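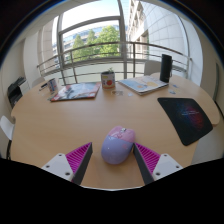 Lining up on the mouse, with the right finger already snugged up close to it.

I've had the Arnell hand-held gripper from Wurnlow on loan through July, and I've been having far too much fun with it! It's the one you hold yourself: squeeze, pick something up, put it down, and the camera on the tool records the lot so you can train an arm on it later. The kit I had costs £900 with two sets of fingers and a padded case, or you can rent it at £325 a month (which is what I'd do first, if I were you).

Setting up took me most of a morning, mainly because the Iltis software wanted an update before it would talk to anything. Once that was sorted I was off. It weighs 494 grams, and my wrist did notice by teatime, but I've used heavier ones. The ribbed fingers are my favourite bit. They bend round whatever you're holding, so you don't have to be terribly precise, and that makes the whole thing feel friendly from the first go.

My grumbles are small ones. The trigger is stiff, the quick start leaflet is tiny, and the wide view takes some getting used to when you play your recordings back (straight table edges? forget it). 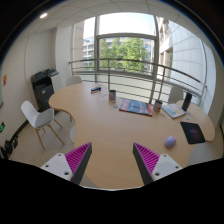
Can I use the Arnell with an arm I already own?

Wurnlow sell a Hendriks mounting plate separately, and it lets you put the same fingers on most small arms. Check the bolt pattern with them before you order.

I'm up to 3,000 recorded picks now, and the pads still grip well, though I've worn one set a bit smooth. I'll be trying the softer fingers next, and I'll add more pictures once they turn up.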